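Mimeo two-arm kit: three months of laundry with the after-school robotics club

Filed under: Classroom kit, Reviews

I run a robotics club in a school where the most advanced machine used to be the photocopier. In September we bought the Mimeo two-arm kit, mainly so that the older ones would stop building line followers. They picked the task themselves: get clothes on to hangers. I have teenagers of my own and can confirm the problem is unsolved.
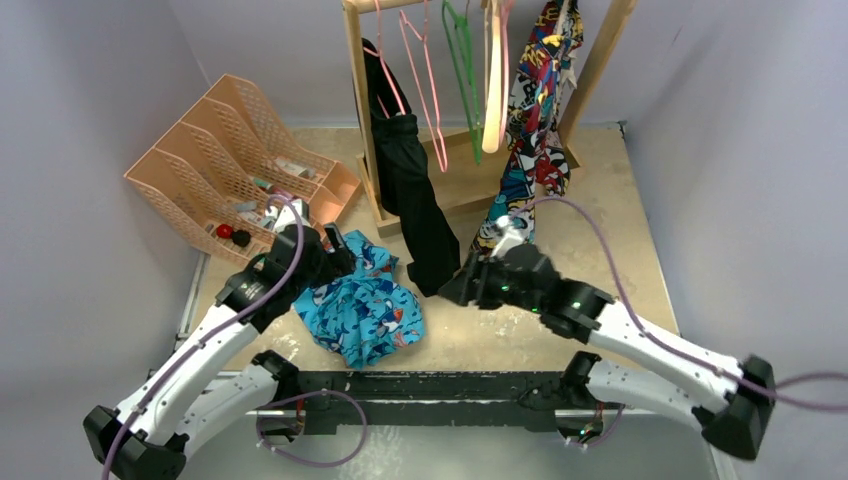
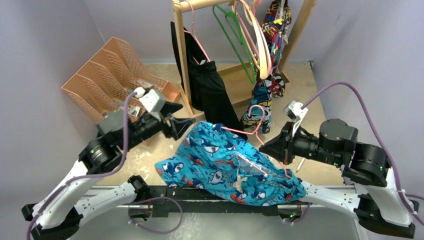 Both arms at the rail, with the shark print that has become the club's standard test.

Building the thing took us three sessions. The instructions are decent until the wiring, where they become a sort of poem. Purple cables run along the outside of each arm and loop over the wrist, and you need to leave more slack than you'd think. Ours were too tight at first and the left arm spent an evening sulking at half reach. The Ganalport cable clips are sold separately, naturally.

Once it's up, it's good. The grippers are slim enough to get at a waistband, and the arms move more smoothly than I expected at this price. Teaching is done by hand: a pupil guides the arm, the software records, and you do it again. And again. Mimeo suggests 100 recordings per task, a figure I assume was arrived at with tea towels. We're past 1000 and the hanger still goes in at an angle that would make a shop assistant wince.

Cloth is a brilliant subject for a club, though. Blocks sit where you put them. A pair of shorts never lands the same way twice, so the kids had to start arguing about what "the same position" even means, and I got to drink my coffee. They also worked out that plastic hangers slide about on the rod, which has led to a long-running feud over whether straightening them by hand is cheating. (It is.)

Gripes. The software, Sinaga, forgets its calibration if you close the laptop lid. The manual index lists "torque" and sends you to the page about returns. Spare fingers come from Cindent only, and arrive when they feel like it.

We also looked at a cheaper single-arm kit, but one arm and a pair of trousers is just fishing.

Worth it? For a club with a cupboard that locks and a patient leader, yes. If you want your washing put away by spring, buy a chair and pile it on that like everyone else.

Rating: four out of five. One point off for the poem.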